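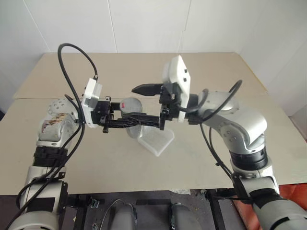
Aslı Dönmez replied:
Decanting is fine if you do it into something that seals. I'd still want to see one of these jars sit on a shelf for a year before I threw out the original can. Everybody says their leftovers kept "perfectly" and then it's always been three weeks.

mudroom_hal wrote:
Same question I had. I've read 2 guides on storing leftover brown liquid dye and they contradict each other. One says fill the jar right up so there's no air. The other says leave a gap or the threads get gummed up and you'll never open it again. Both sound sure of themselves and neither shows an old jar.

I fill mine nearly to the neck and stop. The strip of red-orange tape on the front is there because I got sick of reading labels through grime. The dark smudging on the outside doesn't wipe off with a rag, so if somebody wants to sell me a spray for that, don't bother.

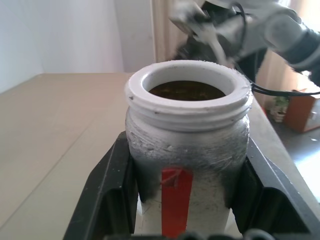
What bugs me more is the lids. Lorkier charges extra for the "airtight" ones and as far as I can tell it's the same lid with a foam disc in it. I bought a pack, the discs curled, and I went back to plain lids with plastic wrap under them. The wrap works as well as anything. Not great, but as well as anything.

ferncreek wrote:
The foam ones worked for me. Did you tighten them while there was still dye on the threads? You have to wipe the threads first.

mudroom_hal wrote:
Yes, I wiped them. Every time somebody complains about those lids the answer is that they didn't wipe the threads.

Aslı Dönmez replied:
Well, a lot of people don't wipe the threads.

plankton_dad wrote:
Can we talk about trays? The Plarnach guide says to always open jars over a tray. I use a shallow clear plastic one and I'm not convinced it does much. Anything I've ever spilled went sideways and missed it. A bigger tray takes up the whole bench and then I'm working out of a tray.

ferncreek wrote:
A shallow tray is for drips, it was never going to catch a tipped jar. Put the jar in a bucket if you're that worried.

plankton_dad wrote:
Then the guide should say drips. It says "spills."

mudroom_hal wrote:
I'll give the tray this much - it's easier to clean than a tabletop. Mine lives next to the jars and catches rings. I wouldn't pay Taşdemir prices for one though, a takeout lid does the same job.

Aslı Dönmez replied:
Disagree on the takeout lid, they flex when you pick them up and then it's on your shoes. Write the month on your tape, by the way. I have one that says January and no clue which January. Going to open it this weekend and I expect it to be sludge.

Home - Forums - New Posts - Search - Log In

Related threads
Drirneo pump bottles, worth it or not?
Getting a stuck lid off without pliers
Does dye really go bad or do stores just say that (85 replies)
Shelf depth for small jars (40 replies)
Post your messiest bench (443 replies)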